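Printing Labels at the Kinska Warehouse, Part Two

I promised I'd come back to the label printers, and it's been since May, so thank you for being patient with me!
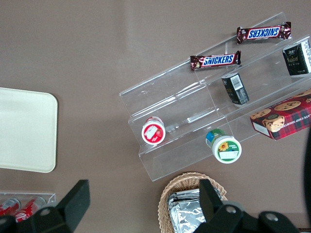
Why do thermal labels fade before the package even arrives?

Heat and sunlight are usually to blame. Direct thermal paper darkens when it's warmed, so a box left in a hot truck can go gray all over, and strong light can wash out the print. Thermal transfer labels use a ribbon and hold up a lot better.

Meenakshi Lobo talked me into trying the ribbon kind on our Uromstead orders (she'd been hinting for months, bless her), and I ran up to 300 labels a day through the old Petersen printer to see how it coped. It coped fine, once I'd turned the darkness setting down to 12. At 16 the bars in the barcode bled into each other and the hand scanner just sulked at me.

The other thing I wanted to mention is the driver. Ours kept resizing every label to fit a letter page, and I must have reprinted order 843 five times before Till Sperling wandered over and unticked one little box for me. It's under page setup, near the bottom, and it comes back after every update, so do keep an eye on it.

Next time I'll get to the ribbons themselves, wax and resin and all that.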